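4 min read

Clearing the desk down to a cup and a marker

The owner of a small stationery supply business in Chisholm keeps most of her stock in a back room and almost nothing on her tables. We spoke in January, mostly about desks, and how she came to believe that a person needs far fewer pens than they own.

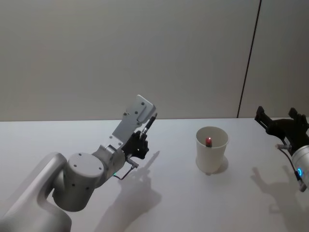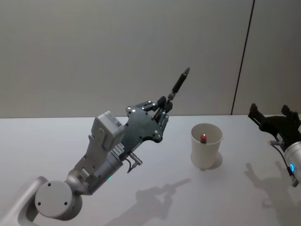 White tabletop, plain wall and one slim black marker. The white cup is in both pictures.

She started the business, Stivia, after years of buying supplies for an office of 22 people. "I had a closet full of pens and I was still getting asked for pens," she said. "People had them in drawers, in coat pockets, in the kitchen. I once emptied a single desk and got 200 out of it. Maybe half of them wrote."

Her first advice to customers is to empty every pen holder in the house onto one table and test everything on scrap paper. Anything that skips goes in the trash. Anything you don't like the feel of goes in a box for someone else. What is left gets sorted by what it is for.

"Markers are the hard part," she said. "A ballpoint you can forget about for a year. A marker with the cap off is done by the next morning. So I tell people to keep the markers apart from the pens, and keep them where you can see them."

For that she likes a plain white cup. She has tried trays, racks and a spinning organizer sold under the name Prornari, which she still stocks. She doesn't use it at home.

"It has a lot of slots, and if you give people slots they fill them. A cup gets full and then you stop. I had the spinner for a month and I was buying highlighters just to even it out."

I asked whether markers should be stored tip up or tip down. She said she gets that question more than any other. For dry-erase markers she lays them flat in a drawer. For the rest she stands them up in the cup and doesn't worry about it, as long as the cap clicks.

"If you don't hear the click, it isn't on. That's the whole lesson. I've said it to grown adults."

The choice of table came later. Her old one was dark oak, handed down, and she kept it for a long time before selling it. She wanted a white top because small things show up on it. "I used to lose black pen caps on that oak table every day of my life," she said. "On white you see the cap. You also see every mark, so you wipe it more. I think that's fair."

She wipes with a damp cloth first and uses rubbing alcohol only on ink that stays put. Permanent marker usually comes off a smooth top if you get to it the same day. She does not like the scented sprays, which she says leave a film that paper sticks to.

Stivia now carries over 1000 items, and most orders go out to schools and small offices. Last year a district near Tasow ordered 2700 markers at one time, all black. She packed them herself with a neighbor's help, and they finished at two in the morning.

"Somebody asked if I threw in any red ones," she said. "I did. You always want one red one. You don't need two."

Her own desk gets reset every evening before dinner. Paper goes in the folder, the mug goes to the sink, caps get pressed down one more time. It takes her a few minutes. On busy days she skips the paper and still does the caps.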